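Teaching by hand: an afternoon with Oksana Bondarchuk

I'd been bugging Oksana Bondarchuk for an interview since May, and she finally said yes on one condition: I had to try the grippers myself before I got to ask anything. So my first half hour at Kelum went to picking up hair scrunchies, badly, while she drank her coffee and watched.

"Everybody squeezes too hard," she told me. "You've got fingers your whole life and then suddenly you've got two stiff ones, and you panic!"

Oksana came to Kelum from Drivcombe, where she spent 4 years driving robot arms by remote control. She liked it well enough, but it wore her out. "You're sitting there with the controllers, watching a screen, and there's a tiny delay. Cups are fine. Cloth is awful. I'd do 20 tries at a sock and want to go home."

With the hand-held grippers there's no arm in the way. You hold one in each hand, do the chore, and the recording is what the robot learns from later. The week I visited, the chore was tidying hair accessories, soft stuff into a red tray and the rest left for a second round.

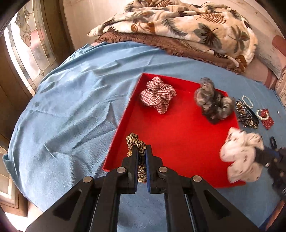 Leopard print over the red tray, with the clips and pearls still out on the blue sheet.

I asked why scrunchies, of all things. She laughed (I think she gets that a lot). "They never look the same twice. You pick one up and it droops, you put it down and it's a new shape. A block is a block."

The current set calls for 400 recordings, split between Oksana and her coworker Thắng Huỳnh, who was on his lunch break and waved at me with a sandwich. They work differently. He's quick and goes for whatever is closest; she slows right down before she closes the fingers. I figured that would be a problem, but she says they want both.

"If it only ever sees me, it learns my habits, including the dumb ones. I used to shake everything a little before I let go. No reason! Mỹ Lâm went through my recordings and asked me what on earth I was doing."

So do they throw the fumbles out? Some of them. She keeps a drop if she picks the thing up again right away, and cuts it if she just gave up. I made 19 recordings that afternoon and asked how many of mine were any good.

"Let's call it practice," she said, and went to get more coffee.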